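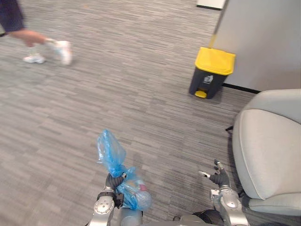
The yellow-lidded bin by the gray chair, with the afternoon traffic going past.

I went to the Clasar open day in December expecting to write about office furniture. Clasar had taken over a floor for the day to show off partitions, chairs and what the invitation called "the quiet parts of the workplace." The quiet parts are carpet and trash. I came home with six pages of notes, most of them on trash.

You sign in at the front, you get a badge with your name spelled close to correctly, and Imani Makokha walks you around. She has run these tours for years and has a gift for making a baseboard sound like a decision. Ours was the 2 p.m. group, which meant the good cookies were gone and the coffee had reached its late period.

The carpet first. It is gray, with short streaks in lighter and darker gray, and Imani told us it had been chosen from 42 samples. I asked what the other 41 looked like. Gray, she said. The streaks are there to hide crumbs, and having dropped part of a second-tier cookie near the doorway I can report that I never found it again.

Chairs next. Light gray, padded, rounded in the back, very comfortable for the length of time you sit in a chair while other people wait for their turn. Victor Nyanda, who was in my group and is shopping for his own office in Oltiron, sat in one long enough to miss the talk on partitions. He said later that this was his review.

The partition talk, for those of us who stood through it, was given by Tolera Endale and covered corners. Inside corners, outside corners, what happens to the black strip at the bottom when it has to turn. I now look at the bottoms of walls wherever I go, and I'd like to stop.

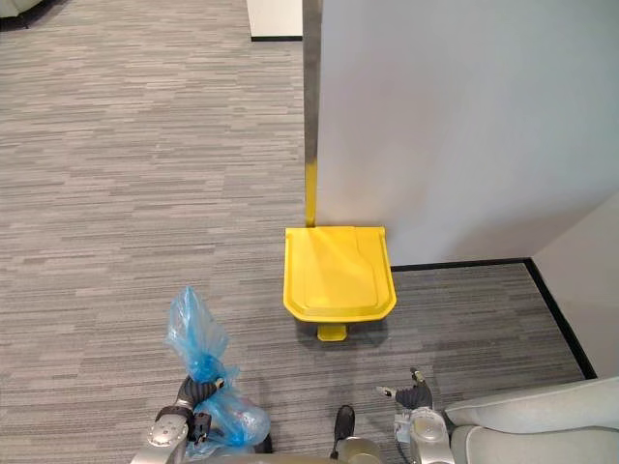 Then there was the matter of where to put a bin. Tolera's view is that a bin belongs flat against the wall, lid and all, with the pedal facing the way people come from. Jeptoo Wanyama from the facilities side thinks it should go wherever people already leave their cups. They have plainly had this argument before, and they had it again for us at some length - the liveliest part of the program.

The yellow is Jeptoo's doing. She had gray bins at her last job, at Rusnák, and spent a winter fielding emails from people asking where the bins were. With a yellow lid and a yellow pedal on a gray carpet against a pale wall, the emails stop. The new emails ask why it's yellow.

We finished with a handout and a price list. The full setup for a small office comes to 1,591 before delivery, and Victor folded his copy into his coat without unfolding his face. The handout has a floor plan on the back. The bins are not on it.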